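## Kernberg open day, Vilness: notes on the kitchen manipulation demo

**sorcha_tosh** — Feb 2, 2024

Went to the Kernberg open day and spent most of my time at the kitchen counter station, so these notes are mainly on that. I skipped the warehouse hall.

Setup: one arm, two-finger gripper, a wrist camera and a fixed camera on the workspace. Control software is Flurkotora, running at 30 Hz according to the engineer at the station. The policy was trained on 226 teleoperated episodes, all recorded on that counter. The task was a plated sandwich, picked up by the plate and moved. The operator reset the props by hand between runs and didn't use a jig or marks on the stone, which I liked.

Each session was 60 minutes, including questions. I watched 15 runs and logged 11 as complete. My criterion was plate down, sandwich still on it, nobody touching the stop button. Kernberg may score it differently.

The approach was the slow part. The arm would come in low, stop, back off a little and come in again. I asked if that was a planner timeout and was told no, the hesitation is in the demonstrations and the policy has copied it.

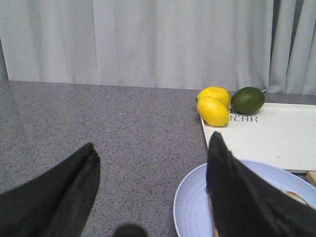 **gregor_gunn**

Copying operator hesitation is a known problem and it's fixable at the data stage. Trim the idle segments before training. If they haven't done that with 226 episodes, they either ran out of time or they think the pauses carry information. Did anyone ask which?

**sorcha_tosh**

I asked. The answer was that they tried trimming in December and grasp success dropped, so they put the pauses back. No numbers given.

**gregor_gunn**

Then the trimming was done badly. You cut on joint velocity and leave a margin before gripper close. I'd want to see the threshold before I accepted that the pauses are useful.

**rhona_u**

Not convinced it's that simple. On a rim grasp the operator is often waiting to see whether the plate has settled. Cut that and the policy closes early. We saw the same thing at work with shallow bowls and ended up keeping the pauses as well.

Sorcha, how was the grip on the plate itself? Rim only, or did it get a finger underneath?

**sorcha_tosh**

Rim grasp from above every time I watched, with the gripper angled in. A round plate held on one side is going to tip, and it did. The load makes it worse. A sandwich is several separate bodies with whatever friction the bread happens to give you, and the top slice is free to slide on the filling. 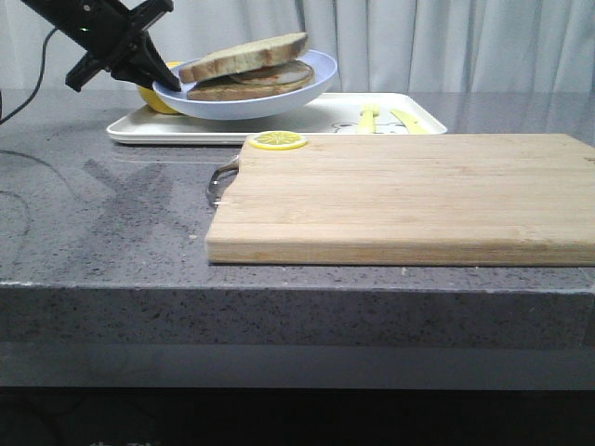 The engineer put the tilt limit down to friction between bread and plate. I think the top slice goes first in most cases, and two of my four failures were the top slice leaving before anything else moved. The other two were missed grasps where the fingers closed short of the rim. There is no force sensing at the wrist. Slip is inferred from the cameras, so by the time it reacts the plate has already rotated.

**donnie_c**

I was at a later session and I'd be harder on it than you. Your 11 from 15 counts a run as complete if the sandwich is on the plate at the end. In mine there were runs where the top slice had moved half its width. In a real kitchen that goes back.

**sorcha_tosh**

Fair. I didn't record slice offset. If you did, post it.

**donnie_c**

I didn't measure it, only watched. I'd still call it a weak result for a public demo. The Kudo stand at the same event had a parallel gripper with a flat lower jaw that goes under the plate, and it held level.

**rhona_u**

The Kudo one was running a fixed program on a fixed plate position, though. Move the plate by a hand's width and it picks up air. Different problem.

**donnie_c**

Agreed on the program. My point was the jaw. You could put the same jaw on the Kernberg arm and keep the learned policy.

**gregor_gunn**

You'd have to re-record everything. The wrist view changes as soon as you change the fingers.

**rokeya_d**

Was there anything on lighting? The last learned system I dealt with failed every afternoon when the sun came round.

**sorcha_tosh**

They had curtains behind the counter and they stayed closed for the whole session. I asked for a run with them open and was told that isn't covered by the training set. I've emailed to ask whether there is a written report with failure categories, and will post it if they send one.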